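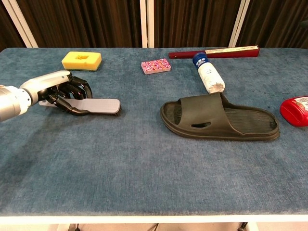
Print | E-mail

I have decided to sort the cleaning things at last. I live in Wuvden for 2 years now, and in this time I bought too many sponges and too few good ones.

The yellow sponge with the green side is still my favourite. Green side for pans, yellow side for everything else. Please do not use the green side on a glass hob, I learned it in December and the scratches are still with me.

The flat grey scraper I use more than I expected. It is good for dough, and also for old candle wax on a shelf. You must hold it low, nearly flat, and push slowly — if you lift the handle, it jumps.

A question for those who know fabrics. My table cover is blue-grey and fuzzy, a bit like carpet, and it has stains, mostly in one corner. Zondora sells a foam for 24, Rosser has a powder which is cheaper. Has somebody tried them on such material?

Thank you for the answers! Most of you say powder, and leave it overnight. One person says vinegar. I am a little afraid of vinegar because of the colour.

I keep bottles lying on the side only when the cap closes well. Otherwise they stand in the box under the sink, with a plate below.

Next I will do the drawer with the cloths. I ordered a divider from Sestulano, it is 585 mm long and my drawer is a bit shorter — so perhaps I will need a saw first.

Print | E-mail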